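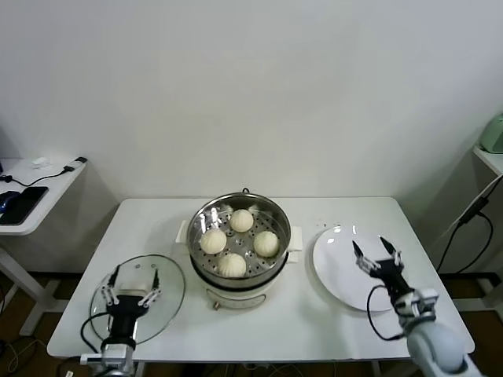

Progress report, period ending Tuesday, June 10, 2025
Trilleck Community Kitchens: shared-use energy and ventilation study
Prepared by Chelsea Entwistle for the Whiteley Fund

Work this period centred on the ventilation survey and the draft load schedule. The survey covers 18 kitchens in halls, clubrooms and church annexes, all of which are let by the hour to small food businesses. Most were wired for an urn and a domestic stove, and the hirers now bring their own benchtop equipment. The electric steamer class is typical: a stainless steel pot on an electric base, a perforated tray inside, and a batch of four buns on the tray. Each unit is a modest load, but several on one circuit will trip it, and the moisture goes straight into rooms with no mechanical extract.

Load logging. Loggers were installed on the kitchen sub-boards at all sites. Data recovery is complete for every site except Rolluvar, where the logger lost its clock after a supply interruption. The Rolluvar record has been set aside and the logging will be repeated. We have 109 days of usable data from the longest-running site, enough to separate weekday hire from weekend functions.

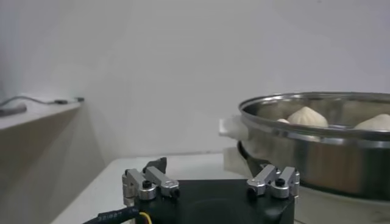 Peak demand at most sites falls in the late afternoon, when one hirer is packing up and the next is heating water. Staggering the bookings would lower the peak without any rewiring. We have asked the hall managers to trial a gap between sessions and to note any complaints. The trial has not started at the two smallest halls, which share a booking calendar with a dance school.

Humidity. Relative humidity was logged at ceiling height in the same rooms. The highest sustained reading was 68 per cent, in a kitchen with painted-over window sashes. Freeing the sashes is a maintenance item and falls outside the grant -- it has been referred to the owner.

Procurement. Quotes for extract fans were sought from two suppliers. Zestex has quoted for supply and installation, with ducting priced separately. The second quote is outstanding.

Variations. No change to the total budget is requested. We ask approval to move the unspent travel allowance to electrical inspection, as the older switchboards need a licensed electrician present when covers are removed.

Next period. Repeat logging at Rolluvar, close out the fan quotes, and issue the draft load schedule to hall managers for comment. The final report remains due in November.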